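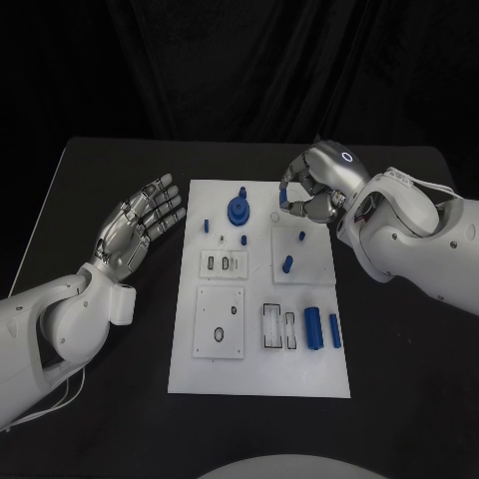 ¿A cuánta gente le cambia el puesto la célula de montaje? A siete personas de la línea de subconjuntos de Plavberg, las que hasta ahora montaban a mano el turno entero.

Informe de avance — proyecto Cirillo, montaje con robot de dos brazos
2021-06-19
Para: Güven Kahraman, Brullow

Güven, va rápido porque cierro hoy el gasto del trimestre y quiero que lo tengas todo junto.

Estado general. En plazo menos una cosa (los utillajes, ver abajo). El robot trabaja ya con el kit completo sobre la hoja blanca: piezas azules, placas, soportes. Coge las clavijas azules pequeñas con la mano derecha. El tornillo pequeño todavía lo pone una persona y así va a seguir hasta la próxima fase.

Ciclos. 658 registrados desde el último informe, todos con operario al lado. De momento no damos tasa de acierto, faltan por revisar los de la última tanda y prefiero no mandarte un porcentaje que luego haya que corregir.

Personal. Esto es lo que más pedíais.
Nadie sale de la plantilla, firmado con el comité de empresa. Dos operarias pasan a preparar kits y a supervisar la célula. El resto rota entre montaje final e inspección. El cambio que más se nota es el ritmo: antes cada cual adelantaba trabajo para tener un rato libre al final, y ahora el kit hay que reponerlo cuando toca. Quejas por eso, con razón. Hemos puesto un relevo de 10 minutos a media mañana y otro por la tarde.
Muñecas y pulgares: menos molestias según las propias operarias, falta el dato del servicio médico, que no llega hasta noviembre.
Categoría profesional de las que supervisan: sin resolver. Hacen un trabajo distinto y cobran lo mismo. Recursos Humanos tiene la propuesta encima de la mesa desde hace semanas y convendria que desde Brullow preguntarais también.

Formación. Más de 80 horas impartidas entre parada segura, reposición y arranque después de fallo. El manual de Drerevix vino solo en inglés, lo ha traducido una de las operarias por su cuenta — he pedido que se le paguen esas horas, va en la partida de formacion.

Utillajes. Retraso del proveedor. Los soportes definitivos no han llegado, seguimos con los provisionales. No afecta al presupuesto, sí al calendario de la segunda célula.

Gasto. Dentro de lo aprobado. Hoja aparte.

Pendiente para el próximo:
— revisión de los ciclos
— respuesta de RR. HH. sobre categorías
— fecha en firme de los utillajes
— decidir si el turno de noche entra o no. Yo lo dejaría fuera hasta que haya dos supervisoras más formadas

Si necesitas algo antes, llama, que el correo lo miro tarde.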